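Search the forum Advanced search Go

Starkton Home & Garden Forum > Around the House > Looking after wooden things

Topic: Oil for wooden spoons and tool handles - is one tin enough for both?

grulness_gran wrote:

Hello all, and I hope everyone is keeping well. I've been having a proper turn-out of the kitchen and the shed these past few weeks, and I've ended up with a heap of wooden things that look very sorry for themselves. Spoons, a rolling pin that was my mother's, two bread boards, and then from the shed a lot of old chisels and screwdrivers that came from my late uncle in Grulness. He never threw a tool away in his life, bless him, and neither do I.

My question is whether I can use the same oil for the lot. The lady in the hardware shop sold me a tin of Garodier wood oil and said it would do for "anything that was once a tree", but my neighbour says you must never put the same thing on a spoon as on a chisel. I don't want to poison the grandchildren with the Sunday custard. What do you all do?

Siobhán Fitzgerald wrote:

Welcome, and what a lovely job to have in front of you! I do mine twice a year, usually with the radio on and a pot of tea going cold beside me, and I find it one of the most restful afternoons there is. I use plain food-safe mineral oil from the chemist on anything that touches food. Wash the spoons, let them dry right through (overnight at least, and standing up in a jug so the air gets round them), then rub the oil in with a bit of old cotton sheet and leave them till morning. Wipe off what hasn't gone in.

The bowl of the spoon is the part that gets the punishment, so give that a second coat.

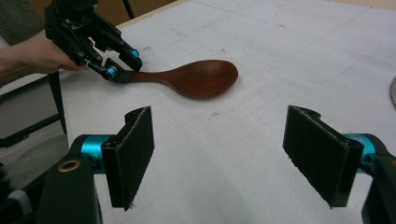 Wooden spoon on the white table, bowl to the right.

If the grain has gone furry, go over it lightly with very fine paper before you start. I wouldn't bother with anything coarser on a spoon unless there's a burnt edge to get rid of. My oldest one has been sanded so many times that it's more of a spatula now, but it still makes a decent porridge.

As for your tin, read the back of it carefully. If it doesn't say it's safe for food, keep it for the shed.

benchdog332 wrote:

I'm going to disagree a little with Siobhán, with great respect as her advice on my leaking water butt was spot on. Mineral oil never sets. It sits in the wood and washes out again, and by the fourth or fifth go in the sink you're back where you began. I've used raw linseed on both spoons and handles for years. It takes an age to cure, I grant you - leave it a good few weeks somewhere airy - but once it's gone off it stays put. One bottle does the house and the shed.

Please note RAW linseed or one sold as food-safe. The "boiled" sort from the DIY shop usually has driers in it and is for the tools only. And lay your oily rags out flat outside to dry, or put them in a tin of water. They can heat up and catch fire if you screw them up in a ball, and I know a man who lost half a garage that way.

Mrs_Atanasov wrote:

Linseed on spoons, no thank you! I tried it and everything tasted of cricket bat until Christmas. I'm with Siobhán on the mineral oil, though I melt a little beeswax into mine, four parts oil to one of wax, and keep it in a jam jar. It smells heavenly and it does your hands good too.

My husband does the handles and he has his own ideas, so I've handed him the keyboard for the next bit.

(Mr A here.) Before you oil an old screwdriver handle, look at what's on it. A lot of them were varnished, and oil won't go through varnish, it'll only sit on top and go sticky. If the handle is glossy and sound, leave it be. A wipe with a damp cloth and a dab of furniture wax is plenty. If the varnish is flaking, scrape it back to bare wood and then oil it, thin coats, a day between each.
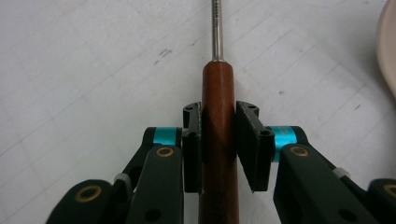
Screwdriver with a glossy wooden handle, tapering to the collar.

Mind the place where the shaft goes into the handle. Muck collects there, and if you slosh oil or water about it creeps in and the steel rusts where you can't see it. I use an old toothbrush, nearly dry. And put a smear of oil on the shaft while you're at it.

benchdog332 wrote:

Agree with Mr A about the varnish. Still disagree with Mrs A about the cricket bat. It hadn't cured!

Mrs_Atanasov wrote:

It had six weeks on the windowsill, I'll have you know.

grulness_gran wrote:

Well, I never expected such a lot of help, thank you all. I've been out to look at the tin and it says "interior and exterior timber" and not a word about food, so it can live in the shed with the chisels. I'm off to the chemist for the spoons, and I may try the beeswax - my daughter's friend keeps bees and is always pressing the stuff on us.

One more thing while I have you. The rolling pin has a crack along it. Is it past saving?

Siobhán Fitzgerald wrote:

If it's a fine crack, oil it well and keep it out of hot water and it may well close up a bit. If you can get a fingernail in, dough will get in too, and I'd hang it on the wall and enjoy looking at it.

Reader comments

pottering_on: Very useful, and the bit about rags gave me a fright. Mine were in a carrier bag under the stairs. They aren't now.

Tilly M: Does walnut oil work? I've got a bottle that needs using up.

benchdog332: It does if it's fresh, Tilly, but don't use it if anyone in the house has a nut allergy.

Contact us | Copyright Starkton Home & Garden Forum | Back to top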